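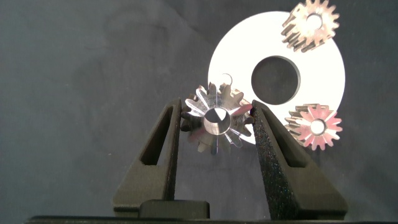 Home Stories Poems Archive Contact
Search this site Go

The Carpet Washer

Miroslava Pylypenko hired the carpet washer from the shop on Todirside at half past eight. The man wanted a deposit and told her to have it back by six.

"Whose house is it?" he asked.

"My aunt's. In Stallirham. We hand the keys over in May."

It was heavier than it looked. She got it up the front step one wheel at a time and stood it in the hall, where the carpet had once been green.

She moved the chairs into the kitchen and filled the tank. The first strip took three passes. The water came up the colour of strong tea, and she poured it down the outside drain and went back for more.

By noon she had reached the sideboard. It had not been shifted in years. She put her shoulder to it and it went over the threshold with a bang that brought Mr Marchuk from next door.

"I thought you'd fallen," he said.

"Look at this."

Under the sideboard the carpet was as bright as a lawn. In the middle lay an envelope with 300 written on it in pencil, and inside was some of the money, though not all.

"She owed me a tenner," said Mr Marchuk.

Miroslava gave him one. He folded it into his shirt pocket and took the other end of the sideboard - he was stronger than she expected - and they carried it out to the kitchen with the chairs.

Then she filled the tank again.

Last updated: May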